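The Orange Sheet

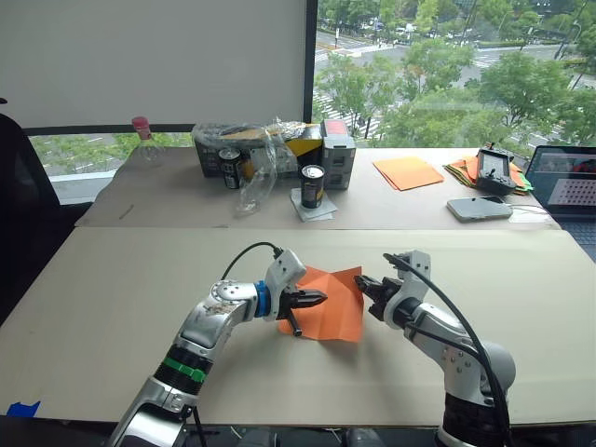
Orange paper, partly folded, over the front table.

Roel Hoekstra had folded the first crane of his life at the age of six, in the back of his aunt's shop, out of the wrapper from a bar of soap. He was now fifty-one and owed the town library 800 of them.

The library wanted them for the stairwell. They would hang on threads from the skylight down to the ground floor, and the woman in charge had drawn it for him on the back of an envelope. He had said yes in May, before he did the arithmetic. By the end of June he had 749, packed in shoe boxes under his bed, and his right thumb hurt when he turned a key.

He took his paper to the long room on the second floor of the Wouters building. It had two tables with pale boards laid over them, and the light was good until late in the afternoon. The front table was for folding. Everything else went on the one behind it, and by four o'clock that one was a mess. There were cans on it, a bottle with a red cap, a dark box half inside its plastic bag, a phone lying on its face. The colored paper was stacked to the right, orange and yellow and green, with a handheld controller sitting on top of it.

His daughter Anke came in with her coat still on.

"You said you'd be done," she said.

"I said I'd be close."

She looked at the orange sheet. It had been folded and opened and folded again, and the creases had gone soft.

"What's wrong with that one?"

"The first crease was off. If the first one's off, they're all off."

"So throw it out."

He didn't answer. The paper came from Zulirora, a small mill that had closed over the winter, and the orange was the color he had the least of. The new paper from Gokix was stiffer and cracked along the neck. He had tried 30 sheets of it and used the ones that failed for shopping lists.

Anke pulled the office chair over and sat down. She was twenty-three and worked nights at the Dutau bakery, and she had the look she always had at that hour, as if someone had just turned on a lamp near her face.

"Mom used to make the yellow ones," she said.

"She did."

"Are any of hers in the boxes?"

"Forty-one of them."

She thought about that. Down in the street a truck was backing up, and they both waited until it stopped.

"Do the library people know?"

"Why would they?"

"I don't know. It seems like something you'd mention."

He had thought about mentioning it. He had stood at the desk with the woman and her envelope and had gotten as far as saying that his wife was the better folder. The woman had smiled and said she'd love to meet her. After that he had talked about thread.

Anke took off her coat and reached across for the stack. She moved the controller to one side and pulled out a yellow sheet, then squared it on the board in front of her and ran her thumbnail along the diagonal. Her first crease was clean. Her second was a little wide at the point.

"You don't have to finish it today," she said.

"There's a man coming to measure the skylight."

"He's measuring the skylight, Dad. He isn't measuring you."

Roel picked up the orange sheet and held it by both sides. The old lines showed clearly in the light. He found the bad one and pressed beside it, a hair to the left, until the paper gave.

"Make the neck longer," he said. "Yours always look like pigeons."

"Hers looked like pigeons."

"Yes," he said. "They did."

She folded the neck down again, the same length as before, and reached for another sheet.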